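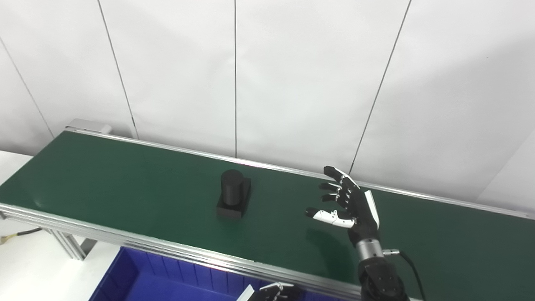 Última modificación: 22/01/2025

# Enfermería comunitaria II. Tema 5: Conciliación de la medicación en el domicilio

Apuntes de clase. Profesor: Manouchehr Fallahi

## 5.1 Definición

Conciliar la medicación consiste en comparar la lista de lo que el paciente tiene prescrito con lo que toma en su casa, anotar las diferencias y resolverlas con el médico responsable. Se hace en la primera visita tras un alta hospitalaria y se repite cada vez que cambia el tratamiento.

Conviene distinguir dos términos que en los exámenes se confunden:

- **Discrepancia justificada**: la diferencia responde a una decisión clínica documentada (por ejemplo, un antihipertensivo suspendido al alta por hipotensión).
- **Discrepancia no justificada**: no consta ninguna decisión que la explique. Hay que consultarla antes de modificar nada.

## 5.2 La primera visita

Se pide al paciente o al cuidador que reúna todos los medicamentos de la casa, incluidos los de venta libre, colirios, parches, inhaladores y productos de herbolario. Suelen quedar fuera los que se guardan en la nevera y los de la mesilla de noche, así que se pregunta por ellos expresamente.

De cada medicamento se registra:

1. Principio activo, dosis y forma farmacéutica.
2. Pauta prescrita.
3. Pauta real, con las palabras del paciente.
4. Fecha de caducidad.
5. Quién lo prepara y quién lo administra.

La pregunta se formula abierta: «¿Cómo se toma esta pastilla?». Si se pregunta «¿Se la toma cada ocho horas?», casi todos los pacientes contestan que sí.

## 5.3 Errores frecuentes

El más habitual es la duplicidad: el paciente toma el genérico que le dieron en el hospital y sigue con la marca que ya tenía. También se ven omisiones por falta de receta, comprimidos de liberación prolongada que se parten o trituran y pautas «si precisa» convertidas en diarias.

En personas mayores se revisan con especial cuidado los anticoagulantes, la insulina, los opioides, los diuréticos y las benzodiacepinas.

## 5.4 Caso práctico

Mujer que vive sola en Hedby, alta hace 5 días por insuficiencia cardiaca. El informe recoge 11 medicamentos. En la visita aparecen 17 envases. Toma furosemida por la mañana y por la noche, aunque el informe indica una sola dosis matinal, y refiere levantarse varias veces de madrugada. Usa ibuprofeno por dolor de rodilla, sin receta. Peso: 61 kg.

Para trabajar en grupo:

- Clasificar las discrepancias.
- Decidir cuáles se comunican el mismo día y a quién.
- Redactar la nota de enfermería.
- Proponer una pauta de control de peso y de síntomas de alarma.

La relación completa de envases está en el anexo del caso. No se admite como respuesta «educación sanitaria» sin detallar el contenido.

## 5.5 Entrega

La nota de enfermería se entrega por escrito, un ejemplar por grupo, con la plantilla del centro de salud de Sarnley. Los alumnos en prácticas en Rullthorpe pueden usar la de su centro. Los casos se comentan en el seminario de abril.

Lectura previa al tema 6: capítulo de heridas crónicas del manual de la asignatura.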